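Section 4: Setting Up a Folding Session with the Hand-Held Grippers

By now you should have a gripper that powers on and a set of fingers that line up (if the fingers don't meet, go back to Section 3, because nothing in this one will go well for you). I wrote this part for the Flillgate robotics club after my second season of running the laundry project, and I've kept adding to it since. Last big rewrite was Apr 12, 2019, when Milagros Quintana pointed out that half my steps were in the wrong order. She was right! They're fixed.

The idea of the project is simple enough. We fold clothes by hand while holding the grippers, we save the recordings, and in September the Vuker team trains the arm on them. So the arm is going to fold the way you fold. Please keep that in mind when it's late and you're on your ninth T-shirt.

What you need

One gripper for each hand, charged.
The yellow fingers, already mounted.
A bed, a couch or a big table you can reach across.
A pile of clean clothes – mixed sizes, and at least a few with elastic waists.
A partner.
The session sheet from the Sandov binder.

Before you start

1. Check the label on each gripper and write it on the session sheet exactly as printed, including the character after the number. That character is 左 or 右, left or right, and it matters a lot. Bonifacio Montoya once recorded a whole evening with the two swapped, and we got to throw out the whole evening.

2. Put the 左 gripper in your left hand. Say it out loud if you have to. I do.

3. Wipe both lenses with the dry cloth. Use the cloth, not your shirt, and go easy on the glass.

4. Open and close the fingers a few times. They should stay parallel the whole way. If one leans, loosen its screws a quarter turn, straighten it, and tighten again.

CAUTION: Don't tighten the finger screws with the fingers squeezed shut. The plate can shift on you, and then you're back in Section 3 with the hex key.

5. Wait for the indicator light before you touch any clothes. If it doesn't come on, hold the power button down for a count of three and let go.

Picking up the first piece

I always tell new people to start with shorts. Shirts have sleeves that flop everywhere, and towels are so easy you learn nothing, but shorts have a waistband, two legs and a couple of thick seams, so you get a little of everything in one go.

6. Lay the shorts out so you can see the whole waistband. It doesn't have to be neat. In fact, leave some of it messy, since the arm won't get neat piles either.

7. Come in with the fingers open, one on each side of the cloth, and take a corner. You want a small pinch, enough to hold and no more. Grab a whole fistful and you'll never get a flat fold out of it.

8. Squeeze slowly and lift a few inches. Hold still for a count of two. If the cloth slides, set it down and go again (no penalty, just keep recording).

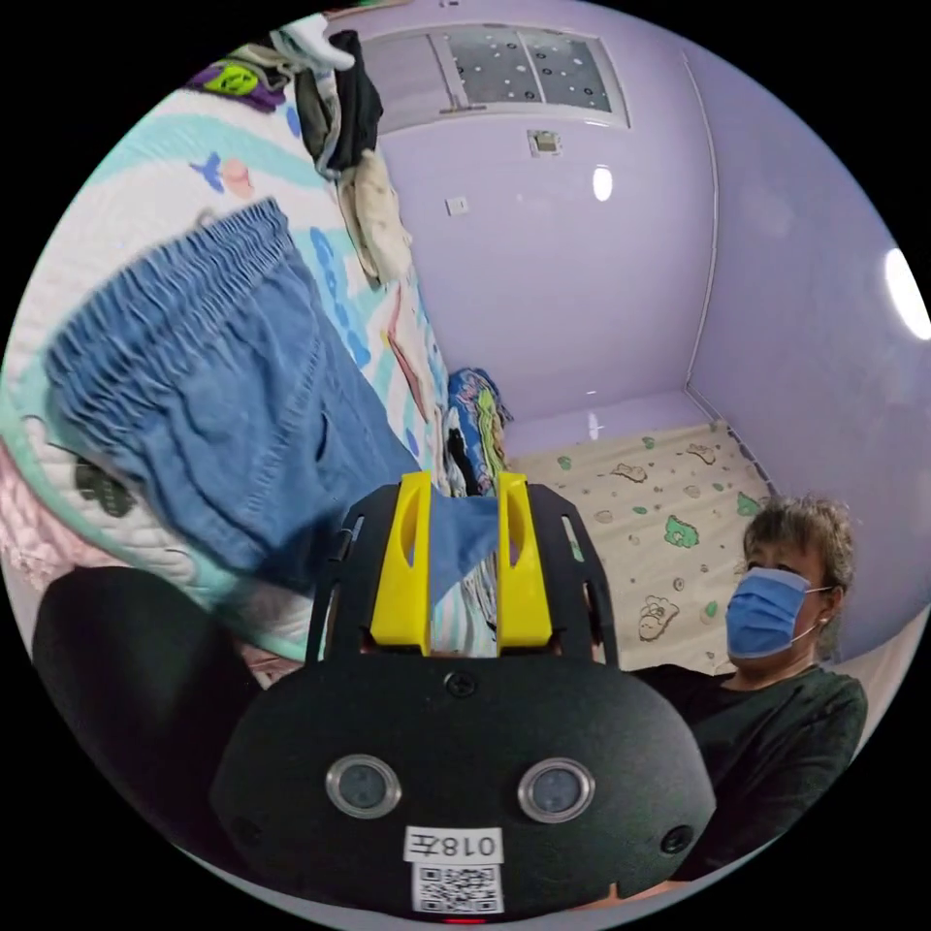
9. Bring the second gripper to the opposite corner and pull gently until the waistband is straight. Elastic fights back here. Let it relax a little before you fold, or it'll spring and take the whole thing with it.

10. Fold one leg over the other, smooth it with the side of a closed finger, then fold up from the bottom. Set it on the finished pile and open both grippers all the way before you move off.

NOTE: Denim, even the light stretchy kind, holds a crease better than jersey does. If you're practicing at home, do your denim first and enjoy feeling talented for a while.

Working with a partner

Your partner sits or stands within easy talking distance and watches the cloth and the fingers. That's the whole job, and it's harder than it sounds! They call "slip" when the cloth slips and mark it on the sheet. They don't reach in to help. Adoración Sarmiento is the best partner I've ever had, and in two seasons I don't think she has touched a sock.

11. Agree on your words before you begin. We use "start," "slip" and "done." Pick others if you like, but write them at the top of the sheet.

12. Swap places every four pieces. Your wrists will want it sooner than you think – the grippers aren't heavy, but you hold them at a funny angle.

CAUTION: If your hand starts to cramp, put the gripper down and stop. We have plenty of recordings. Last season we turned in 623 folds and the team at Villanueva was delighted with that, so nobody needs you to be a hero.

If something goes wrong

The fingers close but the cloth falls out. You're probably pinching too near the tips. Move in a little so the cloth sits deeper between the fingers.

The cloth bunches up as you squeeze. You came in too steep. Lower your wrist and try from the side.

The light goes off in the middle of a piece. Finish the fold anyway, mark it as lost, and swap the battery before the next one. Viola Marino keeps the spares in the blue tin.

The grippers bump into each other. Happens to everyone. Wait for the second hand to get clear, then carry on with the same piece.

Finishing up

13. Say "done," wait a couple of seconds, and stop the recording on both grippers.

14. Count the pile against the session sheet. If they don't match, write down both numbers and leave it to Maximiliano Miranda, who checks the files.

15. Power everything off and put the grippers back in the case with the fingers open. Chargers go in the side pocket.

Copying the recordings over is in Section 5. Do it the same night if you can.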